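Karaki 三色方块叠放套装 使用说明
第 4 章　桌面准备与三层叠放
Stusora 编　中文版 2025-01-11

本章说明怎样准备白色桌面，怎样使用黑色方框，以及怎样把红、黄、绿三个方块叠成一座三层的小塔。开箱和零件核对请看第 2 章，练习记录表请看第 6 章。第一次使用的人，请先把本章从头读到尾，然后再开始摆放。

4.1　本章用到的词

方框：桌面上的黑色正方形线框，里面是白色的。小塔只建在方框里面。
竖条：桌面上的黑色细长条，中间附近有一个小的白色标记。竖条不是摆放方块的位置。
底块：小塔最下面一层的方块。在本套装中，底块是红色。
中块：小塔的第二层，黄色。在有些光线下面，这个颜色看起来会偏橙，请不要当作另外一种方块。
顶块：小塔的第三层，绿色。
等候位：顶块在叠放以前停留的位置，在方框的外面。
偏移：上面一层与下面一层没有完全对齐的距离。

4.2　桌面的检查

本套装可以放在 Grareck 239 桌板上使用，也可以放在其他平整的白色桌面上使用。两种情况的步骤相同。

1. 把桌面上的碎屑扫掉。请用干的软刷子，从里面向外面扫。
2. 用手掌慢慢摸一遍方框里面的区域。如果感到有硬的小粒，再扫一次。
3. 检查桌面上的螺丝孔。方框里面最好没有孔。方框外面有孔没有关系，但是等候位要避开它们。
4. 检查桌面是不是水平。把底块单独放在方框里，从侧面看它，然后转到另外一侧再看一次。
5. 轻轻按桌子的四个角。如果桌子摇动，请先调整桌脚，再继续下面的步骤。

注：浅的划痕和磨损的痕迹不影响叠放。只有能用指甲感觉到的凸起才需要处理。

注意：请不要用含酒精的清洁剂擦方框和竖条。黑色的边会起毛，以后很难再看清楚角的位置。

4.3　方框和竖条

方框比方块的底面大。这是设计的时候决定的，所以底块放进去以后，四边都会留出一些白色。初次使用的人常常想让底块贴着一条黑边，请不要这样做。底块的四边都不应该压到黑线。

如果您要在新的桌面上自己做方框，请按照下面的方法：

1. 选择一个离桌边比较远的位置。从方框的外边到最近的桌边，至少留 20 厘米。
2. 用铅笔轻轻画一个正方形，内边长 12 厘米。
3. 检查两条对角线。两条线的长度应该一样。如果不一样，请擦掉重新画。
4. 沿着铅笔线的外侧贴黑色胶带。四个角要压平，不要让胶带的头翘起来。
5. 用布包住手指，把胶带从中间向两头压一遍。
6. 擦掉里面剩下的铅笔线。

竖条的做法比较简单，用一条直的黑色胶带就可以。白色标记留在竖条的中间附近。竖条稍微有一点倾斜也可以使用，不需要撕掉重贴。

注：竖条的作用是帮助您在每次练习以前，确认桌面没有被转过方向。站在平时的位置，先看竖条，再看方框，两个的左右关系应该和上次一样。

4.4　第一层和第二层

开始以前，三个方块都在方框外面。请先用干布把每个方块的六个面擦一次，特别是上面和下面。

1. 拿起红色方块，使它的底面与桌面平行。
2. 把它移到方框的上方，从正上方看，使它的四条边与方框的四条边方向一致。
3. 慢慢放下。接触桌面以后，不要推动它。如果位置不满意，请拿起来重新放。
4. 检查四边的白色。左右两边、前后两边不需要完全相等，但是方块不能压到黑线。
5. 拿起黄色方块，移到红色方块的正上方。
6. 向下移动，直到两个面刚刚接触，然后松开。
7. 从前面和侧面各看一次。如果黄色方块稍微偏向一边，红色方块的上面会露出一条窄边。窄边不超过 2 毫米的时候，可以继续。
8. 把绿色方块放到等候位。

等候位在方框的左边。它和方框之间要留出足够的空间，使您拿绿色方块的时候不会碰到已经叠好的两层。完成第 8 步以后，桌面的布置应该是：方框里面红色在下、黄色在上，绿色单独在方框外面的左侧。

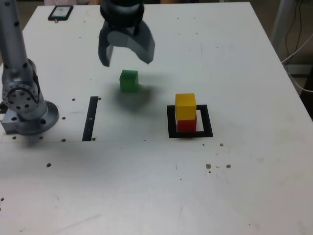 等候位能不能放在方框的右边？

放在右边不影响叠放的结果，习惯用左手的人常常觉得右边更方便。需要注意的只有一点：同一张记录表里面的所有练习，要用同一边的等候位，不然前后的时间不能互相比较。改变位置的时候，请在表的备注栏里写明。

4.5　拿取方块的方法

方块的六个面都是平的，从任何一对相对的面拿取都可以。不过，因为三个方块的高度一样，所以拿取的时候接触点的高低对下一步很重要。

1. 接触点选在方块两侧的中间，或者比中间稍高一点。
2. 两侧同时接触。如果一侧先碰到，方块会在桌面上转动，角度就改变了。
3. 拿稳以后，先垂直向上，再水平移动。请不要斜着离开桌面。
4. 移动的高度要高于已经叠好的部分，并且留出一个方块以上的空间。
5. 到达上方以后停一下，等方块不再摇晃，再向下。

注意：接触点太低的时候，向下放会先碰到下面一层的侧边，两层会一起倒。接触点太低是叠放失败的最多见的原因。

在移动的过程中，眼睛应该看方块的下边，不是看上边。下边决定它落在哪里。许多人习惯看颜色最亮的那个面，通常是上面，结果放下来以后总是向自己这一边偏。如果您在记录表里发现偏移一直在同一个方向，请先检查这个习惯，然后再检查桌面。

黄色方块是三个里面最难判断边缘的一个。在白色背景前面，黄色和白色的明暗差别比较小，移动快的时候，边缘看起来会模糊。我们建议在练习黄色方块的时候速度慢一些，在它的后面也可以竖一张灰色的纸板。

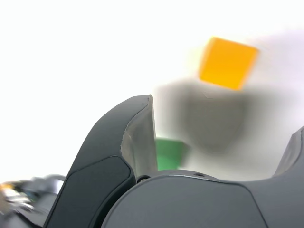
图 4-2　浅色背景前的橙黄色方块

4.6　光线

光线的方向和强弱会改变您看到的偏移。这一节写给想要得到稳定结果的使用者，只是随便玩玩的人可以跳过。

1. 使用一个固定的主光源。不要让光正好从小塔的背后过来。
2. 看桌面上的影子。影子的边柔和的时候最适合练习。影子的边很硬、很黑的时候，请把灯移远或者在灯前加一层白纸。
3. 检查方框右侧和下侧的黑线有没有被影子盖住一大部分。如果盖住了，请改变灯的位置。
4. 关掉会闪的灯。

注：桌面上有一大片淡的影子是正常的，不需要完全消除。

注意：不要把台灯放在桌面的边上，并且让电线经过方框和等候位之间。

在白天靠近窗户的地方练习，从上午到下午光线的方向会改变。如果是在 11 月这样的季节，下午的光很早就变弱，请提前打开主光源，不要等到练习到一半再打开。

4.7　第三层

前两层已经稳定，绿色方块在等候位，这时候可以做第三层。请不要在前两层刚刚放好以后马上开始，先从侧面再看一次。

1. 确认黄色方块和红色方块之间没有缝。如果有缝，说明中间夹了碎屑，请拆开，擦干净，从 4.4 重新开始。
2. 按照 4.5 的方法拿起绿色方块，垂直向上。
3. 在高处水平移动，到黄色方块的正上方停下。
4. 以黄色方块为准对齐，不要以红色方块为准。如果黄色方块已经偏左，绿色方块也应该跟着黄色的位置走，但是不能继续向左多偏。
5. 慢慢向下，一直到绿色方块的下面接触黄色方块的上面。
6. 接触以后保持不动，心里慢慢数两下。
7. 两侧同时松开，垂直向上离开。离开的时候，不要先向旁边移动。
8. 等小塔完全静止，然后记录结果。

三个方块从下到上的顺序是：红、黄、绿。颜色顺序错误的小塔，就算叠得很整齐，也按照没有完成来记录。

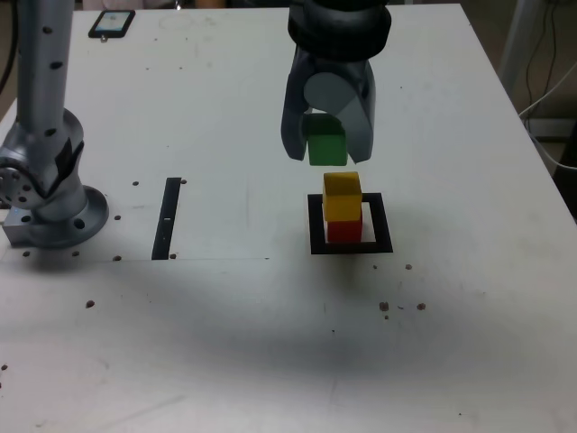 如果第三层放好以后，小塔过了一会儿才倒，应该怎样记录？

从松开顶块开始计算，小塔要保持 20 秒才算完成。在这个时间以前倒下，记为没有完成，并且在备注栏写“后倒”。超过这个时间以后倒下，仍然记为完成，不需要写备注。

4.8　偏移的测量

偏移只在小塔完成以后测量。测量的时候请不要碰小塔。

1. 把直尺竖直放在方框外面，尺子的下端接触桌面。
2. 从前面看，读出中块与底块左边的距离差，再读出顶块与中块左边的距离差。
3. 转到侧面，用同样的方法读前后方向的距离差。
4. 四个数分别写在记录表的四个格子里。向左和向前写正号，向右和向后写负号。

注：不要把四个数加在一起。两个相反方向的偏移加起来可能等于零，但是小塔并不整齐。

4.9　拆开和收起来

1. 从上到下拆开。先绿色，再黄色，最后红色。
2. 每次只拿一个方块，放到方框外面。
3. 检查方块的角有没有压坏。压坏的方块请不要再作为底块使用。
4. 用干布擦干净，放回 Karaki 的盒子里。盒子里的三个格子没有颜色的规定。
5. 桌面上的方框和竖条可以留着，下次继续使用。如果桌子还要做别的事情，请在方框上面盖一张纸。

注意：小方块可能被小孩子放进嘴里。不使用的时候，请把盒子放在小孩子拿不到的地方。

4.10　常见情况和处理方法

情况：底块放下以后轻轻摇动。
处理：拿起底块，检查底面和桌面有没有碎屑。把底块转四分之一圈再放。还是摇动的话，请换一个面作为底面。

情况：底块总是压到黑线。
处理：检查您是不是从斜的方向看方框。把头移到方框的正上方，再放一次。

情况：中块放下的时候，底块也跟着移动。
处理：向下的最后一段太快，或者方向不垂直。请先只用红色和黄色练习 12 次，不加绿色。

情况：顶块松开以后，有一边被带起来。
处理：两侧没有同时松开。也要检查方块的侧面是不是有胶带留下的胶。如果有，请用温水和软布擦，擦完以后要等完全干燥。

情况：方框的一个角翘起来了。
处理：把这个角的胶带剪掉一小段，补一段新的。请不要在旧胶带的上面再贴一层，这样会有高低差。

情况：看不清黄色方块的边。
处理：请看 4.5 最后一段和 4.6。

情况：缺少一个方块。
处理：零件可以单独购买。写信给 Stusora 的时候，请写明颜色和盒子底部的号码。德语和英语的说明书由 Resteditz 印刷，里面的章节号码与中文版相同，您可以对照着看。

下一章说明怎样用两个方框进行交换练习。在开始第 5 章以前，请确认您已经可以连续两次完成三层小塔。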